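Sorting play food pieces: how do you stop the small ones from getting lost?

Our play burger set came with no box. The fries slide under everything, and the patty and lettuce end up in a different bin each time. I have a white tray and a clear plastic compartment. What goes where? -- Suha Kanaan

Answer 1 (3 votes)
Sort by shape. Long pieces go together, flat pieces go together. Flat pieces can share a compartment; long ones wedge at the corners if it is under 84 mm.
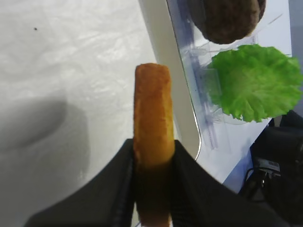
Toy fry, with patty and lettuce on the clear plastic side.

Wash in lukewarm water, 30 °C at most, and dry before storing. Textured pieces hold water in the pits -- stand them on a towel overnight. -- Darius Mets

Answer 2
Zip bag. Done.

Answer 3
Count the set once and write the total on the lid. Ours is 26. Check it at cleanup.

Comments
rulgate_b: 84 mm inside or outside?
Darius Mets: Inside.
tallpine: The bag split in February. Went back to a tray.

Related questions
Removing marker from a white plastic tray
Labels that survive washing
Stacking clear bins of different depths

Contact | Copyright Vamix Help | Back to top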